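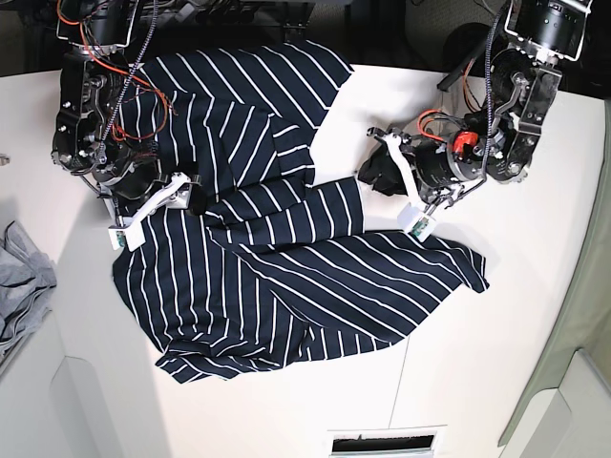 Folding was always going to be the slow part, according to the Carkthorpe workshop, which today releases build notes for Wako, its two-armed cloth-handling rig.

CALLSTEAD, Apr 1, 2024

Wako was assembled at the Britby shared workshop on members' evenings, starting in December. Each arm ends in a white gripper with long plastic fingers and a small green circuit board at the tip. The arms work from one side of a white table, on garments laid down without smoothing.

The notes cover wiring, gripper alignment and 13 known faults. Striped shirting is recommended for early trials, as the lines make a fold easier to follow on video. Version 2 will revise the cable routing at the wrist.

Printed copies are limited to 200 and may be collected from the Britby workshop.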